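Inventory

The building on Pindorier Street dated from 1966 and had 225 doors. Randa Karaki was hired in July to account for the keys.

Her predecessor, Lewis Drummond, had left a ledger with 423 entries. Each entry gave a door number, a tag color and a date of issue. Yellow meant the door had been sealed. She found 14 yellow entries and 13 tags.

She searched the drawers on Tuesday, then the coat he had never collected. The last tag was in the lining – no key, no number.
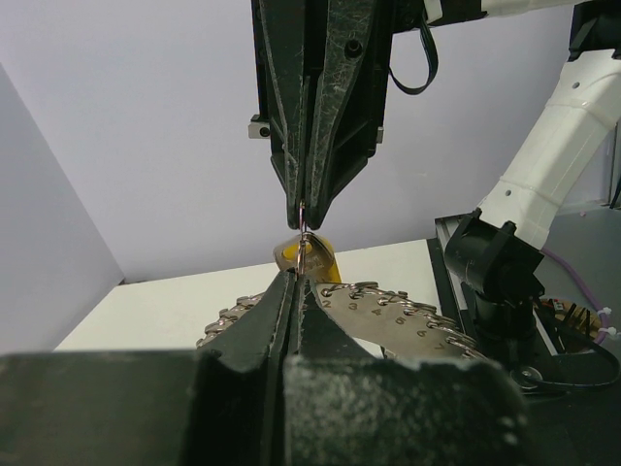
Tags in the Drummond system were useless without a ring, so she started there. Split rings open at one point only and resist being opened at all. The yellow center was bright and the rim was brushed silver. She entered it as item 14, condition good, and left the door column blank. At 4:40 someone knocked from inside the supply closet wall.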